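Ximena Aguirre trabalha com mobiliário há quase toda a vida adulta e continua a medir mesas com um palmo da mão. Recebeu-nos num domingo de manhã, na oficina da Goscombe, para falar de espaços de trabalho partilhados e das peças que escolhe para eles.

Começou por reparar cadeiras de escritório. "Chegavam-me sempre pelo mesmo motivo, o rodízio", conta. "Troquei 548 num só ano. Depois disso deixei de aceitar cadeiras em que fosse preciso desmontar a base inteira para mudar uma roda."

A encomenda da Naria surgiu em junho. Pediam mesas para uma sala grande, com muita luz durante a tarde, e queriam tudo em branco. Ximena hesitou. "O branco brilhante cansa a vista. Propus mate e levei duas amostras para eles verem ao sol. Escolheram em cinco minutos."

Os cantos deram mais discussão. O cliente queria-os direitos, para encostar as mesas umas às outras. Ela insistiu nos cantos arredondados - "toda a gente bate com a anca numa mesa, mais cedo ou mais tarde" - e acabou por levar a sua avante. Cada tampo custou 209 euros, já com transporte.

Sobre as linhas pintadas no chão, tem uma opinião firme. "São para respeitar. Se há uma linha amarela, a primeira coisa que pergunto é o que passa ali e a que horas. Só depois ponho os móveis na planta."

Murdo Jardine, que tratou das entregas, lembra-se sobretudo dos caixotes. "Pedimos os grandes, de plástico, com rebordo grosso. Os finos racham quando alguém os levanta cheios." Ficaram ao lado das mesas, no chão, para não ocuparem o tampo. 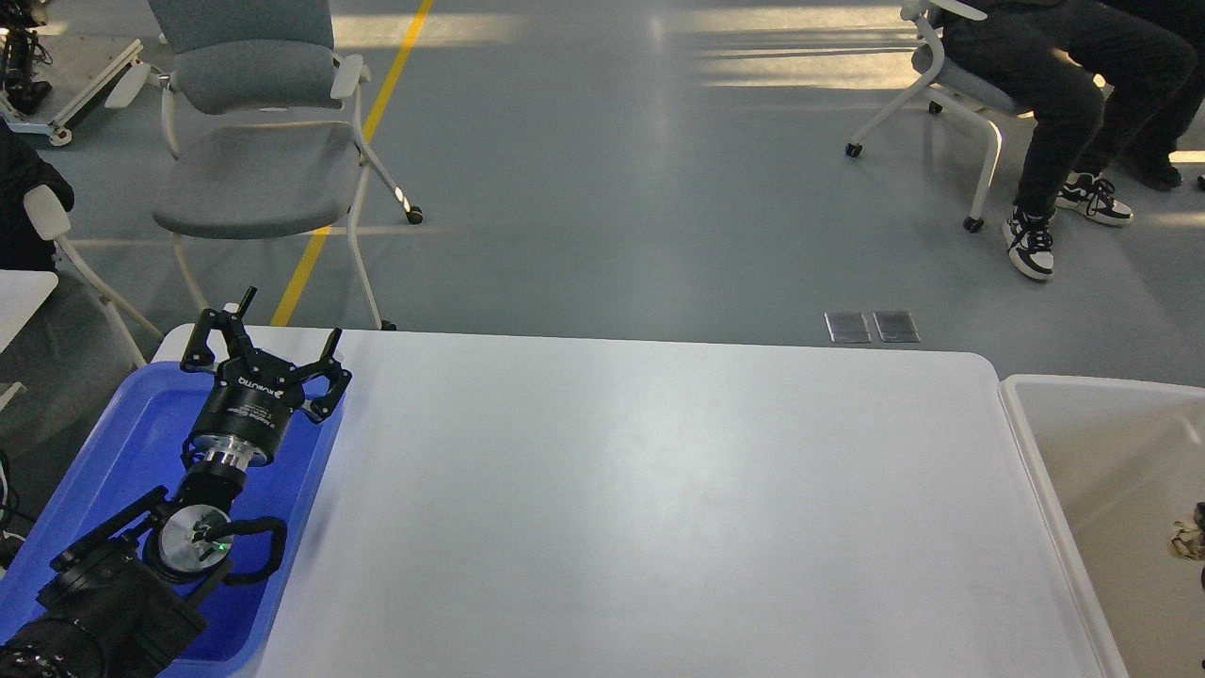 Mesa branca de cantos arredondados, com o caixote de plástico ao lado.

Ximena voltou à sala três semanas depois da montagem, para apertar parafusos e ouvir queixas. Houve uma, de uma cadeira que rangia. "Era o encosto. Levei-a para a oficina e devolvi-a na terça."

Agora está a desenhar um banco baixo para a Brultwood, ainda sem preço.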